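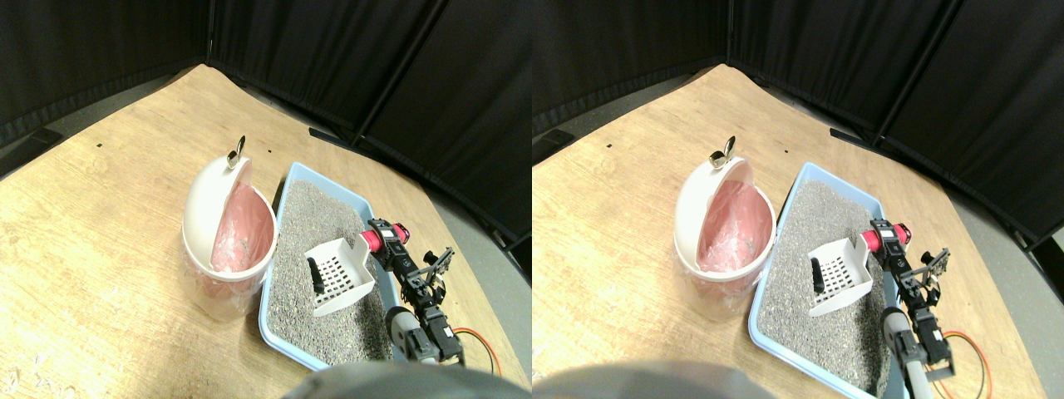

猫砂铲出来的团，顺手扔到哪里最省事？

扔进紧挨着猫砂盆的带盖小垃圾桶，桶里套一只袋子，铲一下、转个手就进去了，每天晚上把袋口扎紧拎出门。厨房的大桶也能用，就是要端着一铲脏砂穿过半个屋子，路上掉渣的概率很高。

猫砂角相册 · 五月整理版

大家好呀，又是我。上次发完阳台那组之后，收到的留言里有一半在问花，另一半全在问猫砂盆，那我就老老实实开一页猫砂的（养猫的人聚在一起，聊着聊着总会聊到这里，你们懂的）。这一页从五月初开始攒，中间换过一次砂，换过两次垃圾袋，还跟Nazar Melnychuk为了铲子该放哪儿辩论了一个晚上，所以下面的说明有长有短，想到哪儿写到哪儿。

先交代家里的人口：我，Nazar，还有两只猫，一只叫Bader，一只叫Sales。Bader是大的，上厕所非常讲究，进去之前要先绕一圈，出来之后埋得像在盖房子。Sales是小的，埋砂全靠想象力，爪子在盆边的塑料上刨半天，砂一粒都没动，然后很满意地走了。

我们住在Clenport，老房子，卫生间小得转不开身，猫砂盆放不进去，所以“猫砂角”就成了一个得认真过日子的地方。好，开始看图说话。

盆、铲、桶

页首那张就是我最想讲的三样东西：浅蓝色的盆，灰色的颗粒砂，白色的铲子搁在砂上，左边紧贴着一只白色圆桶，盖子开着，里面套着粉色的半透明袋子。我自己特别喜欢这个配色！蓝配粉，谁说铲屎的家当就得灰头土脸。

盖子顶上的小圆钮

桶盖是圆鼓鼓的，顶上还有一颗银色的小金属钮，像糖罐子。Nazar第一次看到说“这是装饼干的吧”，我说你以后要是敢往里面伸手拿饼干我就搬走。

袋口翻边

粉色袋子从桶沿翻出来一圈，有人不喜欢，觉得露着难看。我的看法是翻得宽一点没关系，袋子翻少了，铲第三下的时候它就往里滑，最后整只袋子缩在桶底，脏砂贴着桶壁往下走，那个桶你就等着刷吧。我刷过，刷了一次就改了。

铲子朝上还是朝下

就是这个，辩论了一个晚上的就是这个。我主张铲子直接搁在砂面上，格子朝上，随手一拿就是。Nazar主张铲子要有自己的位置，挂起来，或者插在一个筒里，他说“你不会把锅铲留在锅里过夜”。我说我会啊。他沉默了一会儿，说那倒是。

后来我们各让一步：白天猫在用，铲子挂外面；准备铲或者刚收拾完的时候，搁砂上随便。Bader对这个结果没有意见，Sales把挂着的铲子拍下来过一回，应该是有意见。

格子的大小

选铲子的时候我以前只看颜色，现在会拿手指去比格子。我们用的是颗粒比较明显的灰砂，格子太细的话，干净的砂也漏不下去，铲起来满满一铲，抖啊抖，手腕酸得要命，胳膊都抖出节奏了，团还埋在里头。格子太宽又会把小团漏回去，隔天再铲就碎成渣。长条方孔的我用着最顺手，这纯属个人口味，膨润土细砂的朋友请无视。

铲子头的形状

方头比圆头好用！盆底是平的，四个角也不怎么圆，方头能贴着底推过去，那种粘在底上的扁团一下就起来了。圆头的那把我留着挖花土了，也不算浪费。

灰砂近看

有浅灰有深灰，颗粒混在一起，乍一看像小石子滩。我以前买白砂，觉得显干净，结果就是太显了，一点点脏都看得人心慌。灰的让我的情绪稳定了很多。也有朋友说灰的看不清猫尿的颜色变化，这个确实是缺点，家里有泌尿老毛病的猫，还是浅色砂方便观察，拿不准就问你们自己的兽医。

砂倒多厚

我倒得厚，厚厚一层。薄了以后尿会直接渗到盆底，结成一张饼，铲子怎么撬都撬不动，力气大了还会把砂扬到脸上（别问）。Bader喜欢挖坑，厚砂他挖得开心，出来以后走路都带着一种刚干完大工程的神气。

盆沿

有沿的盆比没沿的少掉很多砂，但是也别指望它全拦住。Sales出盆是用跳的，后腿一蹬，砂就出去了。我在盆前面铺过毛巾、铺过旧浴垫、铺过瑜伽垫，最后留下的是旧浴垫，抖起来最快。瑜伽垫抖不动，而且Bader在上面磨爪子。

洗盆那天的阳台

这一组是在阳台上拍的，光线很好，我的心情一般。洗盆的顺序写一下，省得每次有人问我都要重新打字：

把旧砂全部倒进结实的袋子里，扎口。
温水，一点点没有香味的洗洁精，软海绵。
冲到手摸上去不滑。
竖着靠墙晾，底朝外，晾透了再倒新砂。

没有了，就这么多。别用味道很冲的清洁剂，猫鼻子比我们灵得多，盆里要是一股松木柠檬味，有的猫宁可去找你的鞋。我那双帆布鞋就是这么牺牲的，那天我还夸自己把盆洗得香喷喷。

海绵单独放

洗盆的海绵我剪掉了一个角，跟洗碗的区分开。两块都是黄的，某天早上Nazar举着一块问我“这个是哪个”，我看着他手里的杯子，那杯咖啡我没喝。

称重的那次

有一回我好奇心上来，想知道一整盆旧砂倒出来到底有多沉，就把它连袋子放到厨房秤上（垫了报纸！），读数是3,176克。我把这个数字念出来的时候Nazar正好要出门倒垃圾，他说“我早就跟你说过它很重”，语气像等这一刻等了很多年。

袋子比较

买过三种。第一种是最便宜的薄袋，扎口的时候总会破，破的位置还都在底下。第二种是Rernar的带抽绳的，抽绳很舒服，一拉就收口，颜色只有黑的，桶放在亮的地方会显得闷闷的。第三种就是普通的卷装垃圾袋，粉的，半透明，名字我已经忘了，包装纸早扔了，楼下杂货铺随手拿的，反而用得最久。

要说推荐，抽绳的适合手上没劲或者不爱打结的人，普通卷装的适合像我这样一边打结一边还能跟猫吵架的人。

桶的大小

我真心劝大家买小的。大桶给人一种“还能再装一天”的错觉，第二天又“还能再装一天”，夏天你就知道厉害了。小桶一天一倒，刚刚好，倒完人也轻松。

桶盖到底要不要合上

要合！铲的时候敞着，铲完合上。这种往后翻的盖子，好处是敞着的时候能让两只手都腾出来，坏处是人容易忘，走的时候它就那么张着嘴。我现在的办法是铲完以后先合盖再洗手，两个动作连在一起，忘的次数少多了。Nazar的办法是从我旁边经过的时候咳嗽一声。

桶和盆贴在一起

有人会担心桶放得太近，猫不乐意。我们家试下来，Bader和Sales都无所谓，闻了两天就当它是家具。可是我妹妹家那只就不行，桶一挨近它就改道去浴缸里解决，后来把桶挪远了一步，第二天恢复正常。所以别一上来就照搬，先摆着看两三天。

盆斜着摆

我喜欢把盆斜一点放，看着没那么呆板，弯腰铲的时候手腕的角度也舒服。Nazar说这叫没摆正。他每次路过会用脚尖把它拨正，我每次路过再拨回去，这件事在我们家已经属于一种问候方式。

木头面上的砂

浅色的木头桌面、木地板，这种颜色我都喜欢，配什么都好看，就是灰砂掉上去一粒一粒清清楚楚，藏都没处藏。别用湿布直接擦！干砂碰到湿布会糊成一道灰印子，要先用软毛刷扫掉，再擦。刷子我用的是刷窗台的旧刷子，毛很软，不会把木纹刮花。还有，千万别用手掌去抹，砂粒在手底下滚，细细的划痕就是这么来的，我们家餐桌一头到现在还看得见。

小扫把大比拼

为了扫砂我一共买过六样东西，小扫把、刷子、粘毛滚筒、手持吸尘器、静电拖把，还有一个桌面用的小簸箕套装。最后天天用的是小簸箕套装。吸尘器好用归好用，它一响Sales就原地起飞，落地的时候顺便把刚扫好的砂又踢开，等于白干。粘毛滚筒粘砂特别费纸，一圈就满了，撕得人心疼。静电拖把请不要碰砂，砂会在底下变成滚珠，拖把自己就滑走了。

Sales监工

Sales喜欢看人铲砂，就蹲在旁边，头跟着铲子转，左，右，左，右。铲完刚抹平，她一脚踏进去，当着你的面再来一次。每天如此！我已经学会了铲完先不倒袋子，等她上完再说。

Bader验收

Bader来得晚，验收得也严。他会从盆的一头闻到另一头，找到一个他觉得不平的地方，用爪子拨两下，然后走掉，什么也不上。我猜他就是想参与一下。

早晚各一次

我们家是早上起床一次，晚上睡前一次，两个人轮。谁早上谁晚上没有规定，看谁先被熏醒。（开玩笑的，勤铲真的不怎么有味道。）有人问除臭粉、除臭珠、香薰要不要买，我都试过一点，感觉钱花在砂和袋子上更值，香薰我现在拿去放鞋柜了。

换砂的过渡期

从白砂换灰砂的时候，我没有一次全换。先在旧砂里掺一小半新的，过几天再多掺点，Bader头两天站在盆沿上往里看，表情像在看一份他没同意过的合同。第三天他进去了。Sales从头到尾没发现换了砂。

砂怎么存

大袋砂开封以后我倒进带盖的米桶里。第一次忘了贴标签，Nazar的妈妈来住的那几天，早上很热心地想帮我们煮粥……还好她打开以后先闻了闻。标签现在贴了，字写得非常大。

倒砂不扬灰的小动作

袋口贴着盆底倒，慢慢抬，别从高处哗啦一下。窗开一条缝。戴个口罩也行，我过敏季就戴。倒完等灰落一落再叫猫，虽然不叫他们也会来，撕袋子的声音比开罐头还灵。

旅行用的那套

回老家的时候带的是折叠盆加一把短铲，垃圾袋多塞半卷。折叠盆浅，砂只能薄薄铺一层，铲得就要更勤快。路上停车休息的时候让猫用一下，Bader从来不用，憋到目的地，一进门直奔角落，谁都不许看。Sales在第一个休息站就用了，还从车里探着头向旁边的车打量，社交能力满分。

留言摘几条回一下

“铲子多久换一把？” 断了或者格子边缘起毛刺了就换，没有固定日子。我那把上一任用到手柄松了才退休。

“粉色袋子会不会透出来不好看？” 会透一点点，桶身是半透的白色，就带一层淡淡的粉，我反而觉得好看，像化了一点腮红。

“两只猫只放一个盆够吗？” 不太够，通常的说法是猫的数量再加一个。我们家平时是三个，另外两个在走廊和书房，都是老款式，长得平平无奇，就不单独发了。

“猫砂能不能冲马桶？” 灰色这种矿物颗粒的别冲，真的别冲。老房子的水管会让你记一辈子。植物砂看包装说明，也得问问自己家的下水道答不答应。

“猫不埋怎么办？” 你看看Sales，照样活得很自信。只要上厕所的地方对，精神好，吃得香，我就随她去了。要是以前一直埋、突然不埋了，或者频繁进出又没有东西，那就别在网上问我了，带去看医生，公猫尤其别拖。

“请问能不能出一期猫抓板？” 可以，但是我们家的猫抓板现在状况非常惨烈，等我把地上的纸屑扫一扫。沙发那边暂时不接受参观。

还有人问桶是在哪里买的，我是在Clenport旧货集市上跟一个要搬家的姑娘收的，附带一盆半死不活的绿萝，绿萝现在活过来了，下次阳台组里给它一张单人照。

补一句，Nazar看完这一页，说我把他写得像个老头。他刚刚又去把盆拨正了。

下一组：走廊鞋柜，以及鞋柜上面到底是谁的毛。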